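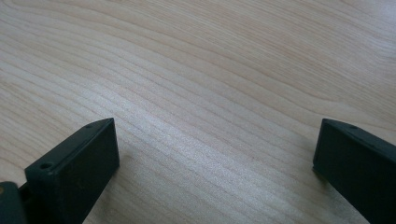
Figure 1. The hand-held gripper, open over the bare tabletop, seen from its own camera.

Progress report to the Bromwood fund, February
Prepared by Venla Eskola for the Utgate manipulation group

Dear Miklós,

Thank you again for your patience over the winter, and for the kind note you sent along with the second payment. It cheered us all up more than you might think!

The main news is that we now have 900 hand-collected demonstrations, made by 5 people, and that Nilmini Kumarasinghe has finished checking every one of them. She set 305 aside, mostly for lost tracking, and I will come back to those in a moment. The rest went into the first proper training run, which ended on Friday.

Glossy, pale wood has given us a fair bit of trouble. Where light bounces off the table the grain fades, and the tracker has very little left to hold on to (you can see the bright band between the fingers in Figure 1). Ívar Ravn tried masking out the fingers, so that the tracker would stop following them in place of the table, and this helped a good deal on the slower recordings. The fast ones are still poor. We would like to try 2 changes before the next report: a shorter exposure, and a matte cloth on half of the recordings as a comparison.

Auður Nørgaard has rewritten the method section and would be glad of your comments, especially on how we handle the discarded recordings. I think she is being a little hard on us, but she is usually right about such things.

Spending is on plan, apart from the spare finger parts, which came in slightly over.

With warm wishes from all of us,
Venla

Search reports
Enter keyword Go

Related items
Sidov: notes on camera calibration
Utgate group: autumn progress report
Snorradóttir workshop: slides and reading list
Bromwood fund: reporting guidelines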